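Home | Topics | Ask | Members | Sign in

Can a robot sort and plug in network cables at a repair bench yet?

Conceição Vieira
I manage the service bench at Bimuvov, a small equipment repair shop in Gilbridge. Our two technicians lose much of each morning to patch cables: separating them, checking the plugs and seating them in test panels. In the year ending last September we handled 2,949 cables. The owner has asked me to report on whether a machine could take over this work. I would appreciate replies from members with direct experience. We are not seeking sales contacts.

Amedeo Lombardi
The short reply is that part of the work can be done and part cannot. Inserting a plug is manageable when the cable is presented the same way each time. Picking one cable out of a pile is much harder, as a cable changes shape whenever it is touched and pulls its neighbors along.

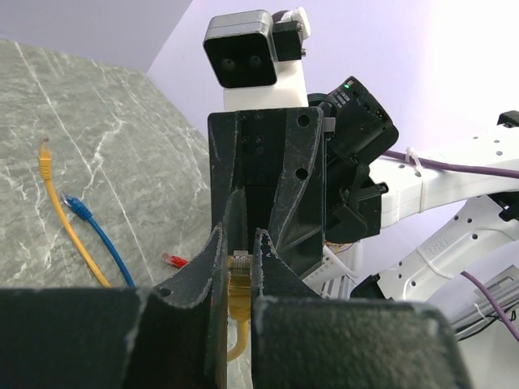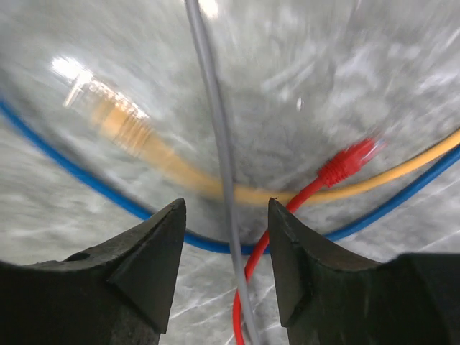
Our own trial at Nimari covered 1,683 attempts over one summer, and 1,573 of them ended with the plug fully seated. Those figures apply only to cables laid out singly by a person beforehand. Where one lies over another, as the red cable does over the yellow and blue in the second picture, we still assign the job to a technician. I would also advise you to record the time spent on setup - in our case it was almost equal to the time saved. A shop with many short, varied orders should expect less benefit than we had.

Guido Longo
It depends on the budget. Label the cables and buy a rack with hooks. We did this in Messina and the complaints stopped.

Carmela Grasso
I agree in part with the reply from Mr. Lombardi. Please consider the release clip as well. A machine that grips the plug body firmly may still fail to press the clip when the cable must come out again, and unplugging is half of bench work. Ask any supplier to demonstrate removal using your own panels.

Filed under: Workshop and Trade > Automation > Cables and wiring

Comments (2)

Morena Cocco: Did the Nimari trial include cables with worn clips? Ours are mostly worn.

Amedeo Lombardi: It did not. Worn cables were set aside before the trial began.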